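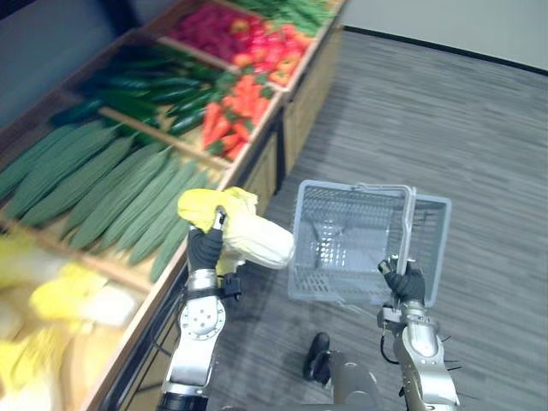
November
Primo Messina

4.2 Hand comparison on the shelf-to-basket task

We are wary of the success rates usually quoted for five-fingered hands. Most come from a single object on a bare table, with the other arm parked. The grocery task is less kind: one hand holds a basket by its handle while the other takes produce from a crowded bin. We ran the Monti hand and the older Droltetard hand on the same two arms, under the same Zonside controller, for 958 trials.

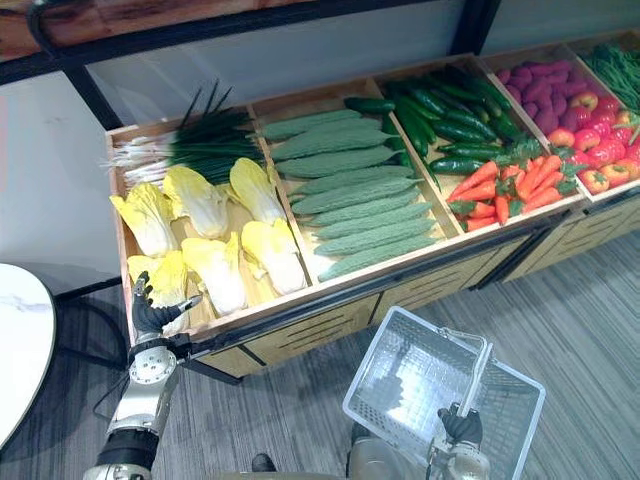

Figure 3. Produce display with the left hand open near the napa cabbages and the right hand gripping the basket handle.

The Monti hand completed 83 percent of its trials. We would not read much into that. Cabbages are large and forgiving, and a plain wrap grasp does most of the work. On carrots the rate fell to 31 percent, and the Droltetard hand did no better. The produce is imitation, so bruising and leaf damage were not measured – a gap that also affects the Brornow results we compare against.

Basket sway was a second problem. The handle is thin, and small changes in wrist angle moved the opening enough to spoil a release. We excluded 6 trials in which the controller lost its wrist reading. Whether extra fingers help here at all remains, in our view, unproven.

Comments

tkeller: Did you try a two-jaw gripper as a baseline? Hard to judge either hand without one.

P. Messina: No. Agreed that it belongs in the table.

odd_torque: 31 percent on carrots matches what we get. Is that with the thumb preset or free?

Last updated: Tuesday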